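July 22, 2023

Up at five again because of the heat, and I got in the pool before anyone else on the street had their sprinklers going. Well, the town pool. I wish I had one of my own! They open the lap lanes at six now and there were 3 of us in the whole place, me and the two sisters who do the backstroke side by side and talk the entire time. I don't know how they don't swallow water.

I did my 100 lengths. I'm writing that down in ink because in February I could barely get through ten without hanging off the wall like a wet coat. My shoulder grumbled from the seventies on, so I switched to the lazy sidestroke my grandmother used to do at the lake (head up, lipstick on) and it settled down. Have to remember that for next time.

Rhea Enriquez was at the desk and she's put me down for the Skercombe crossing. I said maybe, and she wrote my name on the sheet while I was still saying it. It's 1,984 yards from the boat ramp to the far beach, and she says the first half is nothing and the second half is all wind. I've never swum anywhere that didn't have a line painted on the bottom. What do you even look at? She says you pick a tree. I said what if I lose my tree, and she said then you pick another tree, and went off to answer the phone.
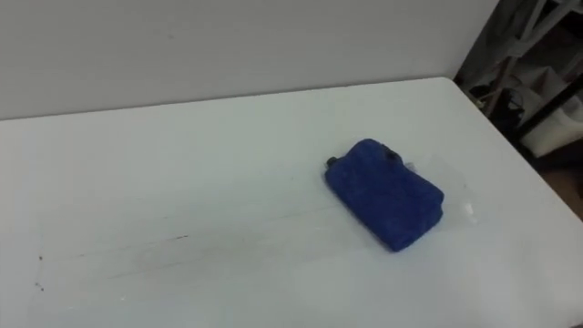
So I spent the rest of the morning looking at maps of the lake when I should have been doing the bills. The far beach is on the Pillai side, where we went for that picnic when the kids were small and the dog ate the whole pie. I remember it as miles away. On the map it's about as long as my thumbnail - that has to be a good sign.

Things I need to sort out: goggles that don't leak on the left, something to eat beforehand that isn't a banana (I am so sick of bananas), and a ride, because the car is making that noise again. Also one of those bright swim caps. Mine is beige and Rhea says from the boat I'd look like a floating egg.

Told Mom on the phone and she was quiet for a bit and then asked if there were pike. I said I didn't think so. Now of course I'm wondering if there are pike.

Bills did get done in the end, except the water one, which I can't find anywhere. Supper was cold noodles with the last of the cucumbers off the back steps - they've gone bitter at the stem end, so I cut that part off and nobody complained. Too hot to sleep yet. I've got the fan on 2 and both windows open, and somebody down the block is practicing the trumpet, the same four bars over and over. He's getting better at it.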